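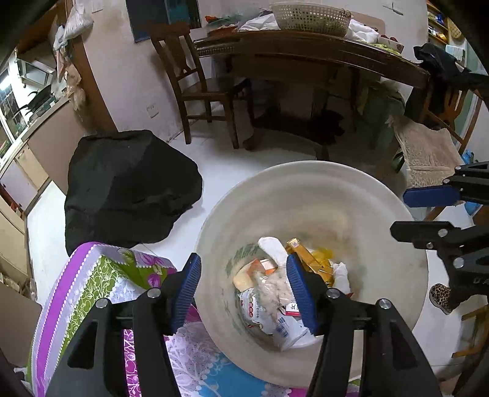
Wastebasket task, kitchen side of the house. Two grippers, one slipper beside the basket.

Cero home recordings – gallery
2022-04-15

Welcome to the gallery page of Cero. We are a small project that collects examples of ordinary housework, so that a learning system can practice from them. The examples are made by people, in homes where people live, with grippers held in the hand. Since February we have recorded 3566 episodes, and 1666 of them are checked and ready for training. The rest is waiting for review, and I do the review in the evenings, so please have patience.

On this page I put one picture per task family, with some lines about the work. The wastebasket is the first family to be published. The others, from the Stundside apartment and from Kobori, will be added when the families who live there have agreed to the pictures.

About the wastebasket

The basket is round and off-white, and inside there is a pile of tissue, wrappers and a piece of cardboard. For a person it is a boring object. For the learning system it is a difficult one, because white paper lies on white plastic and the border between them is weak. We asked the hosts to please not prepare the trash for us. Prepared trash looks too clean, and Uka, who trained our first model, could see the difference in the results very quickly.

One episode begins with the fingers open above the basket. The blue pads are ribbed and they hold thin wrappers better than the smooth pads which we used at the beginning. A translucent bag is still the hardest item in this family. In review I reject an episode if the operator pushes the same item more than four times, or if a hand covers the camera.

About the room

We don't clear the floor or the table before recording. In this home there is a large black sack near the kitchen counter, a box covered in flower fabric, and a dining table with a basket and food on it. All of this stays in the recording. A model which has seen only empty rooms becomes confused by a jacket on a chair – we had this problem with our first 17 homes, and it cost us several weeks.

Faces, letters and screens are removed before an episode is shared. If you are a host and you find something in a picture that you want us to take away, write to me and I will do it the same day.

Next to be added: folding small towels, and putting shoes in pairs.

Text and review: Daichi Nakajima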